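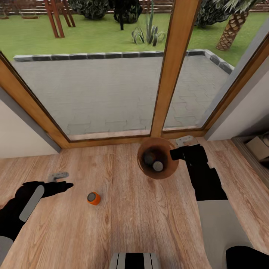 The Zerkari setup package is sold for checking a two-armed robot's layout in simulation before anyone touches the real machine. I bought it in August for the cell we run at Bemcombe, at £432 for a single licence, and have used it through one full change of grippers. The sorting job I kept going back to has small cylinders, a brown wooden cup and a couple of silver metal brackets on a wood-grain floor, with the right gripper set up close to the cup's rim. Placing the parts is quick. You type in a position or drag them.

Calibration is the best bit. Each arm has its own page for joint offsets, and changes can be saved and rolled back one at a time. Our left arm needed 4 attempts before the saved values matched the real one. The Grolton package we had before made you redo both arms together, and cost £979.

Gripper settings are less good. Finger length and closing force sit in separate menus, and the manual covers only the first. Contact with thin flat parts needs a smaller time step than the default – expect slower runs if you have brackets or washers in the job.

The maintenance log is basic but does what we need. It had 1,844 entries when I last exported it, and the file opened in a spreadsheet without trouble. Goicoechea, the reseller, answered my two support questions within a day.

I would buy it again for a single cell. For several, ask about licence prices first.

Reviewed December 30, 2024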